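Turer Center for Household Research
Call for Participants: Everyday Electricity in Rented Homes

Posted 2018-06-14

The Turer Center for Household Research invites adults who rent their homes in the Gevero area to take part in a study of everyday electricity use. The study will enroll 200 households. Applications are open now and will be reviewed in the order in which they are received.

About the Study

Much of what is known about electricity use in the home comes from meter readings and from surveys of homeowners. Renters are less often asked. They may have little say in which appliances are installed, where the outlets are placed, or how the home is heated and cooled. Many move often and bring with them lamps, chargers, power strips, and small kitchen appliances bought for a different layout. The Center wishes to learn how renters arrange their homes under these conditions, what they would change if they could, and how they make decisions about cost, comfort, and convenience.

The study covers three subjects. The first is the daily pattern of use: when lights, cooking appliances, and electronic devices are switched on, and by which members of the household. The second is the physical arrangement of the home, including the rooms in which outlets are in short supply and the use of adapters and extension cords. The third is communication between tenants and landlords about repairs, upgrades, and utility bills.

The findings will be published in a public report and will be presented at an open meeting in Arnetti Hall in November. No household will be identified in either.
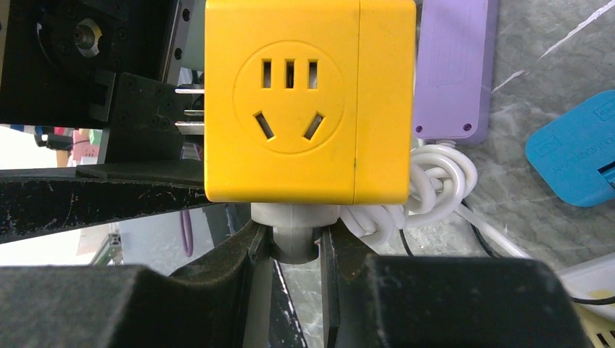

Yellow cube-shaped power socket with a three-pin outlet on its front face.

Who May Take Part

You may apply if you meet all of the following conditions:

You are 18 years of age or older.
You rent the home in which you live, and your name is on the lease or rental agreement.
Your home is in the city of Gevero or in one of the towns served by the Liao bus line.
You expect to remain at the same address until the end of November.
You are able to keep a short written diary in English or Spanish. Participants who would prefer to give their diary entries by telephone may ask to do so.

Apartments, single-family houses, duplexes, mobile homes, and rented rooms in shared houses are all eligible. Only one person from each household may enroll, although other members of the household are welcome to join the home interview. You do not need to pay your own electric bill. Households in which electricity is included in the rent are of particular interest to the Center, and these applicants are encouraged to come forward.

Employees of the Center and members of their immediate families are not eligible. Persons who own or manage rental property in the study area are also not eligible, whether or not they themselves rent.

What Participants Will Be Asked to Do

Participation has four parts.

Opening questionnaire. After enrollment you will receive a questionnaire by mail. It asks about the size and age of the home, the people who live in it, the appliances in regular use, and the way in which utilities are billed. A paper copy and a stamped return envelope will be enclosed. If you do not know the answer to a question, you may leave it blank.

Diary. You will keep a diary for 14 days in a row. Each day has one page. On it you will note the main uses of electricity in the morning, afternoon, and evening, together with anything out of the ordinary, such as guests, illness, a power outage, or a day spent away from home. You may choose your own starting date within the period given in your enrollment letter.

Home interview. An interviewer will visit at a time agreed with you in advance. Evening appointments are available. The interview concerns the contents of your diary and the arrangement of your rooms. With your permission, the interviewer will draw a simple floor plan showing the location of outlets and larger appliances. You may decline to have any room included. The interviewer will not open cabinets or closets, test wiring, or inspect the home for code violations.

Closing call. A short telephone call will be made once the home interview has been written up, so that you may correct or add to what was recorded.

Participants are asked to carry on with their usual routines during the diary period. The Center does not wish you to use less electricity, or more, on account of the study.

Payment

Each household that completes all four parts will receive $197 by check. Partial payment is made to households that withdraw after returning the diary; the amounts are set out in the enrollment letter. Checks are issued in the name of the enrolled person only. Please allow time for processing after the closing call.

Payment may count as income for tax or benefits purposes. The Center cannot give advice on individual cases, and applicants who receive housing or income assistance may wish to speak with their caseworker before enrolling.

Privacy and Consent

Taking part is voluntary. You may withdraw at any time, for any reason, by calling or writing to the study office. If you withdraw, you may also ask that your questionnaire and diary be destroyed, provided that the request reaches the office before the report goes to print.

Your name and address will be kept apart from your answers. Diaries and floor plans are filed under a number and stored in a locked room. They will be seen only by study staff, all of whom have signed a confidentiality agreement. Nothing you say will be passed to your landlord, your utility company, or any public agency, except where the law requires it — for example, where a person is in immediate danger.

A consent form will be sent with the enrollment letter. Please read it with care and keep the second copy for your records. Study staff will be glad to go over the form with you by telephone before you sign.
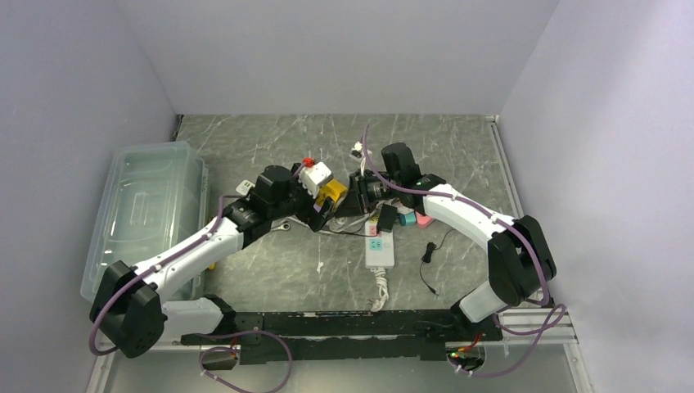 Gray marble-patterned work surface with a small yellow object, a white block with a red cap, and two robot arms.

Possible Risks and Benefits

The Center does not expect the study to carry risks greater than those of ordinary daily life. Some participants may find the diary tiresome, and some may be uncomfortable discussing bills or disagreements with a landlord. You may skip any question in the questionnaire, the interview, or the closing call without losing payment.

There is no direct benefit to participants other than the payment described above. The Center hopes that the report will be of use to tenant groups, property owners, and local officials who set standards for rental housing. Participants who would like a printed copy of the report may request one on the application form.

The study does not offer repairs, appliances, energy audits, or help with unpaid bills. If you believe that an outlet or cord in your home is unsafe, please stop using it and contact your landlord or a licensed electrician without waiting for the interview.

How to Apply

Application forms may be picked up at the front desk of Arnetti Hall or requested by telephone from the study office. They are also available at the Gevero public library and at the Liao branch library. Large-print forms are kept at all of these locations.

Please return the completed form in person or by mail to:

Everyday Electricity in Rented Homes
Turer Center for Household Research
Arnetti Hall, Gevero

Do not send a copy of your lease with the form. Applicants who are selected will be asked to show proof of address at the home interview; a recent piece of mail is acceptable.

Selection

The Center seeks a mix of housing types, household sizes, and neighborhoods. For this reason, meeting the conditions listed above does not guarantee a place, and some applicants will be put on a waiting list — most often where many applications have come in from the same building or complex. All applicants will receive a written reply. Persons on the waiting list will be contacted in order if a place becomes available in their group.

Enrollment will close when all places have been filled. Forms received after that point will be held until the end of the diary period and then destroyed.

Questions

Questions about eligibility, payment, or scheduling should be directed to the study office during regular business hours. Messages left after hours will be returned on the next working day. Spanish-speaking staff are available. Applicants who are deaf or hard of hearing may write to the office or visit in person, and an interpreter will be arranged on request.

Complaints or concerns about the conduct of the study may be addressed in writing to the Office of the Director at the same address. They will be handled separately from the study staff and will not affect your participation or payment.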